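Home Games Jams Devlog Forum About

We use cookies to remember your login and your saved games. By staying on the site you agree to this. OK

Arboleda wins the December short game jam

7 December 2022

Well, what a fortnight it's been! The votes for our December jam are finally in, all 1,263 of them, and the favourite by a comfortable margin is Arboleda, a gentle little puzzle game by Gladys Mosquera about a postie who has to deliver letters through an orchard that rearranges itself every night.

Gladys put the whole thing together in her evenings after work, and told us she very nearly left it out because the last level still has a tree you can walk straight through (please don't fix it, Gladys, plenty of us have grown fond of it). It picked up 509 votes – the most any entry has had since we started running these – and lots of kind comments about the music, which she recorded on her nan's old piano.

Second place went to Skovitz by Abenezer Woldemariam, a two-player ferry game that is a good deal harder than its cheerful colours let on. Abenezer is already working on a patch for the keyboard controls and would love to hear from anybody whose second player keeps drifting into the rocks.

All the entries are still free to download and will stay up over the holidays. The theme for the next jam, picked from 190 suggestions, is "Borrowed Light", and beginners are very welcome – the forum has a thread for finding a teammate if you can draw but can't code, or the other way round.

Contact | Copyright 2022 Vorside Games | Back to top
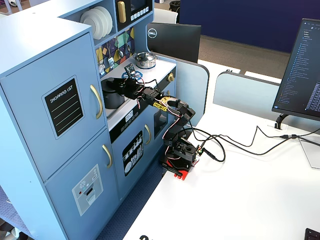
Vorside Community Jam Team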